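Povico hand gripper kit: notes and data card

Kit on loan from Rostden, reviewed at Tisadthorpe
Card last changed: January 26, 2019
Kept by: Heledd Wogan

What this folder is

Recordings made with the Povico hand gripper kit while we decided whether to buy it. The task is picking up fruit from a table and putting it in an open box. The folder also holds our notes on the kit, so that the Woo group can read both in one place.

What comes in the kit

2 hand grippers with soft finger pads
2 wrist straps
1 charging lead
1 printed guide (the April edition, which still shows the old strap)

The spare pads are sold separately. Ours had not arrived when this card was written.

Contents

The folder has 2667 clips in 4 batches. Each batch has its own index file in plain CSV with the columns clip, batch, operator, item and result. The result column is filled in by hand and takes one of these values: placed, dropped, missed, stopped. Clips marked stopped are kept but should be left out of training.

Operators were Young-sook Sung and Rogério Peixoto. Štěpánka Šťastný checked the index files against the clips.

Setting up

1. Charge both grippers fully.
2. Put the straps on before switching on.
3. Open and close each gripper 10 times to set the range.
4. Check that the clock on the left gripper matches the one on the right. If it does not, restart both.
5. Record a short test clip and play it back.

Step 3 is missing from the printed guide. Without it the width readings in the first few clips are wrong, and batch 1 has this fault. We have not corrected it.

What we thought of it

The grippers are light enough for a long session. The pads open wide and are easy to aim. Large, smooth fruit takes more practice than small fruit, and both operators had more drops with pears than with anything else. The strap buckle is stiff. Export is slow for long clips, and a failed export gives no message, so check the file size afterwards.

Jeanine Van Loon has asked Rostden about the price of a second kit. No answer yet.

Known problems

Batch 1: width readings unreliable, as above.
Batch 2: some rows have the item column left blank.
Batch 4: left and right clips are named the wrong way round. Use the index file and ignore the file names.

Sample views 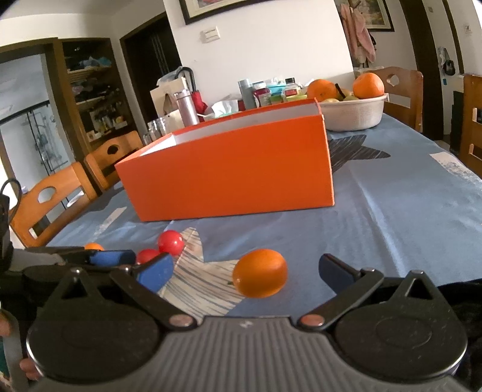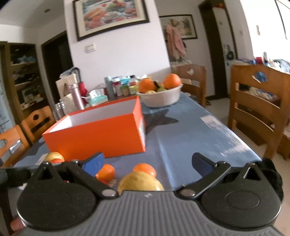 Views from the fruit task, with the orange box in the middle of the table. First view: small orange fruit between the open pads. Second view: yellow pear.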